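Saturday, January 30, 2021

Kitchen Table Study Tips From Someone Who Went Back to School

Well, that's the second week of the semester done and I have finally cleared enough of the kitchen table to see what color it is. A few of you wrote after my last post asking how I manage to study a language at home in a one-bedroom apartment with no desk, and the short answer is badly, for most of the fall, and then a bit better. I started night classes in September with a brand new notebook and a lot of confidence, and by the midterm I had verb tables stuck to the toaster with jam. So these are the household tips I wish I'd had back then. They're for language students mostly, but I don't see why they wouldn't work for somebody doing accounting.

Clear the table the night before

I know, I know. But if I come into the kitchen at six in the morning and there's a cereal bowl and a stack of mail sitting where my textbook should go, I will deal with the bowl, then the mail, then I'll wipe out the microwave, and by then it's time for work. So now everything comes off the table before bed. Mail goes in the bread box (we don't eat that much bread), dishes go in the sink, and the textbook gets laid out open to the right page with a pencil on it.
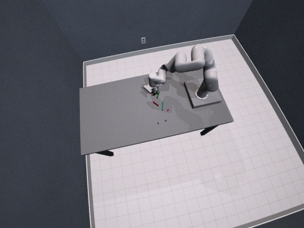 The pencil matters more than you'd think! I used to spend ten minutes hunting for one and come back with a screwdriver and a half-eaten granola bar. Now I keep a mug of them on the windowsill, all sharpened on Sunday night while the rice cooks, and nobody in this apartment is allowed to borrow from the mug.

Label the kitchen, but use the right tape

Sticking vocabulary on your cupboards is the oldest trick there is and it does help. I learned every word for cutlery in a week. What I didn't plan for was the glue. Regular clear tape left a gummy stripe on every door, and my landlord is not a forgiving person. Use painter's tape, the blue kind, and write on it with a laundry marker so the steam from the kettle doesn't make it run. Fold one corner under so you have a little tab to pull.

If you already have gummy stripes, a bit of cooking oil on a paper towel, left on for a few minutes, takes off most of it. Then dish soap, then a dry cloth. Try it somewhere hidden first if your cupboards are painted.

And swap the labels! Once I'd seen the word for "drawer" every day for a month I stopped seeing it at all. I now change the whole set when I do the fridge, and I put whole phrases up where I can. "The milk has gone off" lives on the fridge door and gets more use than I'd like.

Flashcards in recipe boxes

I have 1,785 flashcards at the moment. (The program on my laptop told me I should be reviewing 2,112 by now, so I turned the program off.) Shoeboxes are too wide, the cards flop over, and the lids give up after a month. What you want is an old recipe box, the kind that turns up at every thrift store. Mine came from Niltton Thrift, still full of somebody's casseroles, which I kept. It takes index cards exactly.

Cut your dividers out of cereal boxes, a half inch taller than the cards. I have one for every day, one for every week, and one at the back that I call the basement. A card goes back a section when I get it right and comes all the way up front when I get it wrong, and there are a few prepositions that have never left the front. If the cards get splashed, lay them flat under a heavy cookbook overnight with paper towels in between.
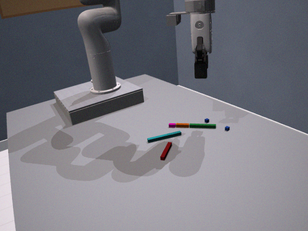

For the bus I take 60 of them with a rubber band around the middle. Put two blank ones on the outside so the band doesn't chew up the edges. Any more than that and my coat pocket sags.

Use the kitchen timer, not your phone

My phone timer is fine until I pick it up to turn it off, and then I'm reading about somebody's kitchen remodel for half an hour. I use a wind-up one. Twenty-five minutes of grammar, then I get up and do one small chore, and back again. The chore has to be a real one with an end to it: empty the dish rack, water the plants, take the recycling down. "Tidy up" is no good, I've lost entire evenings to tidying up.

If the ticking drives you crazy, set it on a folded dish towel. If it drives the other people in your home crazy, put it in the next room with the door open a crack, and then you also have to stand up to shut it off.

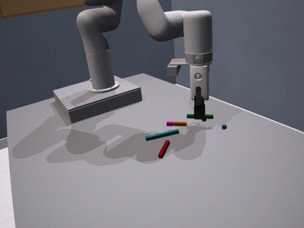

Keep the notes away from the stove

My worst loss so far was a full chapter of noun endings and a pan of onions. Notes now go in a plastic sleeve, and the sleeve hangs from a pants hanger on the cupboard knob, at eye level, on the far side from the burners. I can read while I stir and nothing drips on anything. Wipe the sleeve when you wipe the counter.

For the books, one of those wire cookbook stands works if the book is thin. My dictionary flattened it. I lean the dictionary against the flour canister and hold it open with two clothespins, and so far the flour has won.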